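Nirden Skin Stain Wipes — single sachets

Home > Hair Colour > Colouring Extras > Stain Removers

Sold by Sarantis Hair & Beauty Supplies, Nurkorcombe
In stock. Trade and retail.

For getting hair dye off skin. Hairline, ears, back of the neck, fingers. One wipe to a sachet, pre-moistened, tear and use. Not for eyes, lips or broken skin.

Price: £2.97 for a strip of sachets, trade boxes cheaper, see bottom of page.

What they're for

Permanent and semi-permanent colour that's gone where it shouldn't. Works best on fresh stains, so keep one within reach while you're rinsing and don't leave it till the morning. Dark browns and blue-blacks are the worst offenders, go over them twice with a clean bit of the wipe. Reds come away quicker than you'd expect. Henna — some of it, not all. Don't order these just for henna.

Will also shift dye from nails if you get to it early. Won't do towels. Won't do grout. People ask about grout every week, please stop asking about grout.

How to use

Tear at the sealed end. Unfold the wipe, fold it once so you've got a pad. Press on the stain and hold for a slow count, then wipe outwards, away from the hair. Turn to a clean side, repeat. Rinse with luke warm water and pat dry. Bit of plain moisturiser after, skin can feel tight.

Don't scrub. If it tingles that's fairly normal, if it stings rinse it off and stop. Patch test on the inside of the arm first, same as you would for the colour itself. Keep off freshly coloured roots or you'll lift the shade at the front, and then it's me you'll be emailing.

Once open use straight away. They dry out fast and a dry one is no use to anyone.

Packaging

Plain black sachet, flat, light enough to go in a letter. Front is in Chinese, the larger characters 快速去除 (fast removal) and then 皮肤染色, skin staining. English instructions are on a slip in with the order. If yours is missing the slip print this page or ring us.

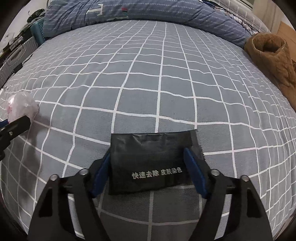

We used to do the Hivia ones in a tub. Stopped in November. Lid never shut properly and by the time you were halfway down the wipes were like paper. Still getting asked for them so — no, not coming back, sorry. Singles cost a touch more per wipe but you use every one you pay for.

Storage

Cool cupboard, out of the sun, away from kids. Not the bathroom windowsill. Creases in the packet are fine, they get squashed in the post. If the seal has gone or it feels crisp don't use it, send us a photo and we'll replace it.

Trade orders

Cartons of 2,000 and 3,000 held at the Nurkorcombe unit. Collection by arrangment. Smaller boxes on request, no minimum for salons with an account. Student and college accounts speak to Ngozi Lawal, everything else goes to me.

Delivery

Letter post for single strips. Cartons by courier, allow up to 2 working days after dispatch. Islands and Highlands take longer, we'll tell you before we charge anything.

Returns

Unopened only, for hygeine reasons. Faulty ones different matter, see Storage.

Goes with

Barrier cream, small tube
Nitrile gloves, black, S/M/L
Ear covers, disposable
Tint bowl and brush set

Questions to Chrysoula Sarantis at the shop, phone is quicker than email. Prices last checked 2020-10-02.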